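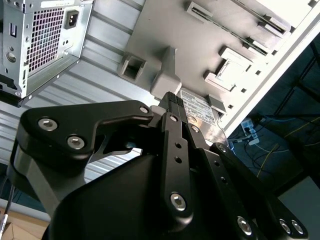 How do you say sorry to a partner when you still think you were partly right?
Start with the bit that was yours and leave the rest for another day. You can be partly right and still have been unkind about it, and the unkind part is what they've been carrying round since breakfast.

I got this so wrong with Bram in the early years. I'd say sorry and then, in the same breath, explain for 14 minutes why anybody would have snapped. He'd go very quiet and I'd think lovely, that's sorted, and of course it wasn't sorted at all.

My friend Aslı calls it the apology with a receipt (she's allowed to tease, she's had to listen to me for over 50 phone calls on the subject).

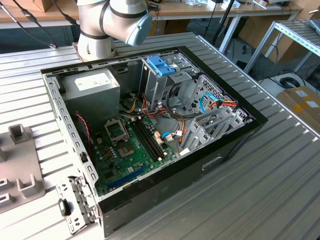 Computer case open on the bench, power supply in the corner.

What helped us was waiting until after tea. Neither of us is any good when hungry, and I do mean any good. We put the phones in the other room, one of us talks, the other one doesn't jump in, and then we swap. It felt terribly stiff the first few times and we both got the giggles, which probably did more than the talking!

And if your partner needs a day before they can hear it, let them have the day. I used to follow Bram from room to room wanting to be forgiven, poor man.

Anyway, that's me done for tonight, the kettle's on. If you've got a way of making up that works in your house, do pop it underneath, I read them all even when I'm slow to answer x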